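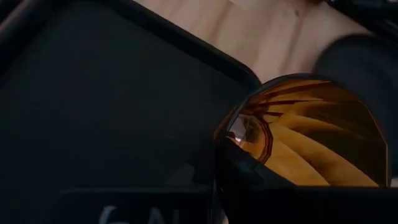 Wrist view, amber piece at the edge of the tray. Low light on this one.

Lab visit notes: Stumbridge, the "look twice" method

Typed up on the train home, so forgive the state of them. Five of us went up from Rendstead in December. Got there a bit after 9, badge trouble at the door, coffee, then straight onto the floor. Our host was Iresha Matubbar, who runs the manipulation group. Tanvir Samarakoon did most of the talking once we were at the tables.

What they're after. Arms that learn tabletop jobs from people showing them, which plenty of groups do. Their question is narrower: when should the policy trust the wrist camera and when the wider view? Wrist camera is great up close. But it loses the plot as soon as a finger gets in the way, or the object is shiny or see-through. Amber ribbed thing next to a black tray is about as mean as it gets, Tanvir said. Dark on dark on glowing.

So they train with all the views, then hide one at random for short stretches, and the model has to learn to lean on whatever is left. They call it looking twice. Saqib Paracha (ours) asked if that isn't just dropout with a nicer name. Iresha laughed and said more or less, the timing is the part that matters. They blank a view right around contact, when the fingers close, and leave it alone the rest of the time.

The room is big and bright, strip lights everywhere, shelves of red bins down the side. Trays stacked on trays, gold faceted vase, fake plants. I liked the plants. Kumudini Wanigasekara wanted to know why the props look like a home store and the answer was that the first set was all plain blocks and the policy fell apart on anything with a shine to it.
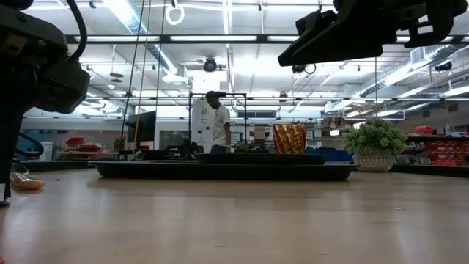
Numbers, such as they are

The set we were told about has 522 demonstrations. They want 1,000 by summer. Each test condition gets 20 trials, which Soledad Navarrete thought was thin and said so. Iresha agreed, they are moving to 50. Blanking at contact beat blanking at random on the see-through objects, and made no real difference on the tools. No gain on tools is in the write-up too, good to see. I didn't get the exact rates down, my pen died and then we were at the next table.

Tools are the easy end of it. A screwdriver with a bright orange handle on pale wood, the wrist camera finds that fine even when the view smears as the arm moves. Smear was my question. Tanvir says they keep the blurred frames in training, since cleaning them out made the arm hesitate later on. 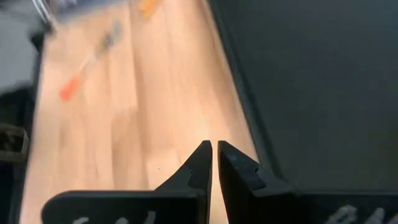
Two arms

Last stop before lunch. Same idea with a pair of arms and a view from overhead of the whole table. It's harder becuase each arm can block the other one's work. One gripper had hold of a thin tool with a white shaft and an orange tip, the other hung open just below the tray with the pan and the glass on it. Black arms, black tray, black pan. Saqib asked if anyone had thought of buying a tray in another color. They have, and they keep this one on purpose.
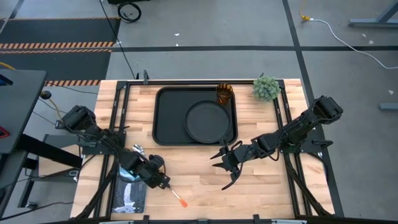
Iresha's worry with two arms is who waits for who. Right now the waiting is learned from the demos, so if the person showing it was slow with the left hand, the policy is slow with the left hand. Provamham, their partner site, is trying a fixed handoff signal in its place. Too early to compare. Soledad has asked for the write-up and will pass it round when it comes.

For us: the contact blanking looks cheap to try on our own Procházka cell, we allready log every view. Kumudini to check the storage. Saqib wants the see-through objects first. I'd start with tools, boring but we have the data.

Left at 2:30, missed the first train.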